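Miltmont Lodging and Visitor Access Program
Interim Progress Report to the Bagheri Fund
Reporting period: first half of the grant term
Submitted by: Merike Mägi, Program Manager

1. Purpose of this report

This report describes progress on the Miltmont Lodging and Visitor Access Program between the signing of the grant agreement and the end of May. It covers the four work areas set out in the agreement, the use of funds to date, the difficulties met, and the changes we ask the Fund to approve for the second half of the term. Financial tables are supplied separately in the format required by the Fund.

The program supports small inns and guesthouses along the Ziltow lakeshore and in the town of Miltmont. Its aim is to lengthen the visitor season, which at present is concentrated in the summer school vacation, and to help owner-run properties take direct bookings without depending wholly on outside agents.

2. Shared booking service

The shared booking service opened to the public in March, one month later than planned. The delay came from the supplier, Bravel, whose first version did not handle stays that began at one property and ended at another. Such stays are common among walkers on the lakeshore trail, and we did not consider it reasonable to open without them. A corrected version was delivered in February and accepted after a trial with guests booked by telephone.

By the end of May the service had taken 1,164 reservations, representing 3,662 room nights. The average stay is therefore a little over three nights. We had expected a figure closer to two. Longer bookings have come mainly from families and from walkers combining the trail with a few days in town. Cancellations remain within the range allowed for in the original plan.

The service currently lists 210 rooms. Several owners have chosen to list only part of their property while they become used to the calendar, and we expect the total to rise before the fall. Staff have visited each listed property to check room descriptions, bed sizes, check-in hours and the wording of pet policies. The last of these took longer than all the others together. Owners use the phrase "pets by arrangement" to mean very different things, and we have asked each of them to state a fee, a size limit if there is one, and whether a dog may be left alone in the room.

Breakfast hours are also now shown for every property. Guests starting the trail early had complained that kitchens opened at 8:30, and a number of inns have agreed to leave out a cold breakfast from 6:00 on request.

3. Off-season packages

Work on off-season packages is led by Marjan Ahmadpour. Two packages were offered in this period: a quiet-season stay with dinner included, and a birding weekend arranged with the ferry company. The first sold well from its opening week. The second did not. The ferry's winter timetable left guests with a long wait at the Ziltow landing in the late afternoon, and the shelter there is not heated. Several guests mentioned this in their comment cards, and we agree with them.

The birding weekend has been withdrawn and will return in the fall with transfer by minibus. The dinner package will continue, with one change. Guests staying more than two nights asked for a different menu on the third evening, and the participating kitchens have accepted this at no added cost to the program.

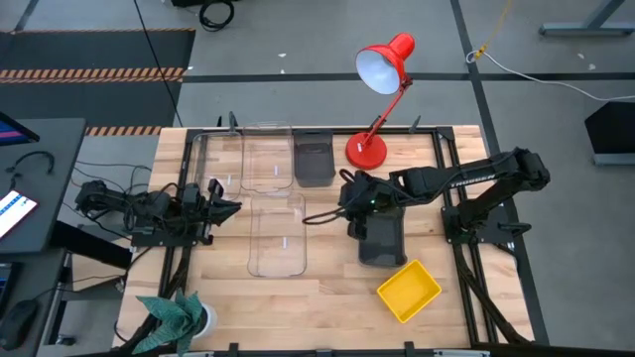

Owners have been consulted on the packages throughout. Reet Eglītis replied in writing that the dinner package had filled rooms that would otherwise have stood empty until Easter, but that the program's share of each sale was being paid out too slowly for a small kitchen buying fresh food every week, and that she would not take part in a second winter unless payment came within ten days of checkout.

We regard this as a fair condition. Payments in the first quarter were made once a month, following the accounting calendar of the host organization. From June they will be made every week, and all owners have been informed of the change.

4. Training for owners and staff

Training sessions were held in the off-season so that owners could attend without closing rooms. The subjects were pricing by season, answering guest reviews, food allergy labeling, and the use of the booking calendar. Attendance was good at the pricing and calendar sessions and weaker at the session on reviews, which fell during a spell of heavy snow and will be repeated.

Trilok Shukla has prepared a short printed guide to seasonal pricing, based on the questions raised in the sessions. It explains how to set a minimum stay around holiday weekends, when to lift it, and how to price a room that sleeps three but is usually taken by two. The guide has been sent to every participating property. Owners of the smallest guesthouses have asked for a version that deals with single-room properties, and this is in preparation.

Housekeeping staff were not included in the original training plan. Owners have told us repeatedly that turnover on peak-season Saturdays is their most serious practical problem – more so than marketing or price – and we propose to add a session on laundry scheduling and shared linen supply before the end of the term.

5. Access improvements

Small grants for access improvements were awarded after a single application round. Eligible works included step-free entrances, grab bars, walk-in showers and better outdoor lighting. Most of the lighting and grab bar work is complete. The shower conversions are behind schedule, as the one local contractor qualified for them was already committed through April. Parisa Zarei has agreed revised dates with each property, and all conversions are now due to be finished before the end of September.

The access information shown to guests has been rewritten. Each listing now gives door widths, the number of steps to the room and the distance from parking.

6. Use of funds

Spending is slightly below plan. The underspend lies almost wholly in access improvements and reflects the late start of the shower conversions. Spending on the booking service is on plan, the supplier having carried the cost of its own corrections. Travel is over plan by a small amount owing to the property visits described in section 2.

7. Changes requested

We ask the Fund to approve the following:

Transfer of the unspent birding weekend budget to minibus hire in the fall.

Addition of one training session on laundry scheduling and linen supply, to be met from the existing training budget.

Extension of the completion date for shower conversions to the end of September.

No increase in the total grant is requested. A decision on the minibus hire would be helpful by the middle of July, when the operator closes its fall bookings. The final report will include a full season's reservation figures and the results of the guest survey, which is now being handed out at checkout.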